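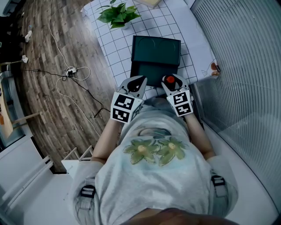 The green box, from above.

From: Shamim Niazi
To: Tikirville Seed Swap list
Date: 10 March 2018
Subject: Re: [seedswap] Envelopes, again

Kerry wrote:

> Could we please settle the envelope question before the May swap?
> Last year I took home a packet marked "good beans, the tall ones" and
> another marked "ask Jo." I asked Jo. Jo had no idea. I planted them
> both and got one row of beans and one row of something the deer
> wouldn't touch. I'd like us to agree on what goes on the label, and
> I'd like us to stop reusing utility bill envelopes with the window
> in them, because the seeds come out of the window.

I will confess to "good beans, the tall ones." They were good and they were tall, and I stand by both claims. I see now that a variety name would have helped. They were Skava, the brown-speckled pole bean my aunt grew, and if you have any left, keep them out of the ground until the soil warms up. They sulk.

On labels, I'd ask for the name of the plant, the year you saved it, and your own name in letters a stranger can read. If you don't know the variety, write "don't know." I would much sooner have an honest "don't know" than another packet of Abbasi tomatoes that come up as cucumbers. Squash people, you know who you are, please also say whether anything else was flowering nearby. I grew a thing two summers ago that was half pumpkin and half doorstop.

On envelopes, Kerry is right about the windows. I bought a carton of 800 small coin envelopes, which seemed like a lot until I remembered who is on this list. Take up to 30 per household to start with. They have gummed flaps, so fold the flap and tape it if your hands are damp.
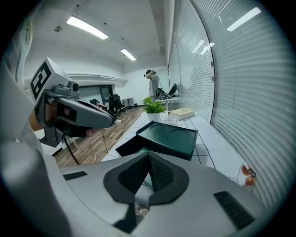

As for sorting, I'd still like to go by plant family and drop the alphabet. Last year we had "beans," "green beans," "pole beans," and "Grandpa's" in four separate places, and I watched a grown man visit all of them with rising despair. Under families he'd have made one stop. The objection last time was that not everyone knows what family a carrot is in. Fine. We'll write "carrots, parsley, dill" on the divider and leave the Latin at home.

The leftover list from last May had 359 packets on it, and 19 of those were zucchini. I don't know how to put this gently. Please bring less zucchini. One packet would supply the county, and the county has asked us to stop.

One more thing for whoever keeps the Nonance lettuce going: mine bolted in what felt like an afternoon. Is yours in shade? I've got the north side of the garage free this year and could try it there, if the cat gives up her lease.

Replies to the list, please, and trim the quoted part. The digest people are suffering.

Shamim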